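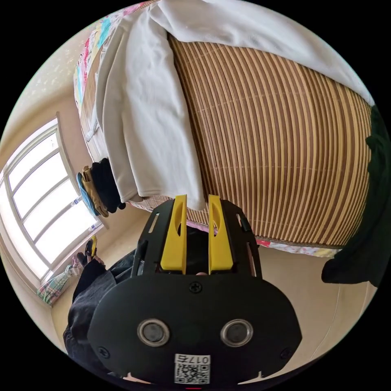
Bakthorpe talk, notes, 18 May 2019

Slot is 20 min, keep to 15. Water by the lectern. Start without the slides if the projector is slow.

OPEN
Thank them for coming. Straight in: what a local truce looks like when you are the one living under it. The Sandu valley, two armed groups, one road. No history lesson, they've read the handout. Don't do the long version of how the groups split.

1. THE DEAL
Signed at Gredstead. Two pages. No shooting within sight of the road, no checkpoints after dark, school buildings off limits. No map attached!! Say this twice. Everyone argued later over where "the road" ends.

Monitors: Codia, small outfit, local staff, two cars. Could not enter either side's camps without asking first. Asking took days.

2. THE NUMBERS
Go slow, people write these down.
- 492 incidents logged in the six months before
- 215 in the six months of the truce
So less than half. Good. But 215 is still 215. The signing parties both called it "holding". Villagers I spoke to used other words.
Of the 215, 100 were threats or extortion, no shots fired. The text of the deal says nothing on extortion. Neither side thinks it broke anything there. Pause here.

3. WHO REPORTS
Phone line run from the Codia office. Most calls came from the market end of the valley, where there is signal. Upper villages hardly call. Does quiet mean quiet? I dont know, say so.
Displaced: roughly 241 families registered at the lower camp. Some went home in June, some came back again. Register doesn't track returns properly so do not give a net figure, even if asked.

4. WHAT I'D CHANGE
Map. Attach a map.
Monitors who can turn up unannounced.
Extortion written in as a breach, in plain words, same page as the shooting.
A date to renew, well before it runs out. Last time the extension was agreed with hours left and two units hadnt heard. (Bridge story if time. Short one, skip the bit with the bus.)

QUESTIONS, likely
"Did the truce fail?" - fewer people shot at, same people paying. Leave it there.
"Who broke it first?" - both logs differ, Codia's has a gap in the first week. Don't get drawn.
"Should outside troops go in?" - not my feild, pass to the panel.
Money for the monitors: runs to the end of the year, after that unclear. Sign-up sheet is at the back, mention it befoer they stand up.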